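FOR IMMEDIATE RELEASE

Rikano Publishes Its Chore Results, Including the Embarrassing Ones

Two-armed system clears a desk on a good day, remains undefeated by no one at laundry

LORKBRIDGE, December – Rikano, the Lorkbridge company that has spent a good deal of other people's money teaching robot arms to tidy up, today released the full results of its autumn chore trials. The company would like to announce that your job emptying the dishwasher is safe.

The trials covered 3,347 attempts at 75 ordinary tasks, split between household work (clearing a table, folding a dish towel, putting the lid back on the thing the lid came off) and shop-floor work (sorting parts into bins, packing small orders, coiling a cable so that a person would be willing to use it again). An attempt counted as a success only if the job was finished with no human help and nothing had to be picked up off the floor afterward. By that standard, Rikano's system succeeded 752 times.

"We had a long meeting about whether to call that promising," said Jerome Bautista, who runs the trials. "Then we decided to just print the number. Anyone who has bought a robot vacuum and a house with a rug in it already knows how this business works."

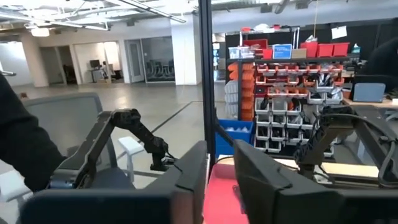

The results vary a lot by task. Sorting rigid parts went best, particularly when the parts were all the same size and somebody had set them out politely beforehand. Moving a cup from one spot to another is close to solved, provided the cup is empty. Cables remain a sore subject. So does cloth, which changes shape when you touch it and then changes again out of spite. The dish towel task was attempted more often than any other, and the company has asked that its score be read in the results table by those who really want to know.

Speed is the other problem. A warehouse picker hired for the shop-floor comparison finished her set of orders, went to lunch, and came back in time to watch the arms start on the last box. She was gracious about it. Her comment in the trial log reads, in full, "careful little guys."

Gerardo Buenaventura, Rikano's head of engineering, said the slow pace is partly deliberate. "You can run the arms faster and they will do the wrong thing faster," he said. "On a shop floor, a machine that is slow and right can work through the night and still be worth having. In a kitchen it's harder to make the case. People want the table cleared before the next meal."

For that reason the company expects its first paying work to come from shops and small warehouses. Barredo, a spare-parts distributor in Vimotstead, has agreed to a pilot beginning next year in which the system will handle returns: taking an item out of its packaging, checking it against a list, and placing it in the right bin. Barredo's existing returns crew will stay on to do the items the arms refuse. The pilot agreement defines "refuse" over two pages.

The household version has no release date. Rikano had penciled one in, and the pencil has been useful. Before it puts a system in anybody's home, the company wants 300 desk and table clearings in a row without a failure, using objects the system hasn't met before. The current best streak will not be appearing in this release.

Desks and tables were chosen as the first household target after the company looked at how many chores start with moving things that are in the way. A lamp, for example, has to be shifted, wiped under, and put back facing the way its owner likes it. People do this while talking on the phone. For the arms it is a project, with a heavy end, a wobbly end, and several joints that move when nobody asked them to.
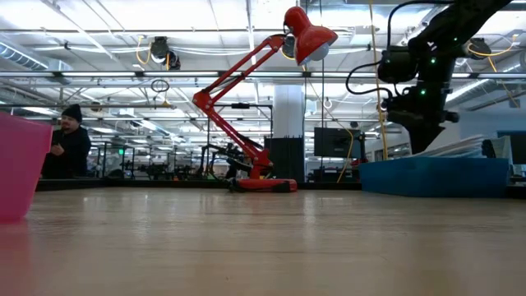
Can a robot do my housework yet?

It can do pieces of it, slowly, in a room where someone is on hand to step in. Clearing a few solid objects off a table is realistic. Laundry, dishes with food on them, and anything described as "just give it a quick wipe" are still jobs for a person.

Why publish the failures?

Customers find them anyway, usually during the first week. Rikano would prefer they find them in a table with column headings.

The full results, including a short written note on every failed attempt, are available on request from Rikano's Lorkbridge office. The notes were written by the people running the trials and get noticeably shorter toward the end of the day.

Rikano will hold an open demonstration at its Lorkbridge office on Wednesday at 2 p.m. Visitors may bring one household object each for the arms to attempt. Please do not bring a fitted sheet.

About Rikano

Rikano develops two-armed robot systems for light handling work in shops, warehouses and, eventually, homes.

Media contact: Jerome Bautista, Rikano, Lorkbridge

ENDS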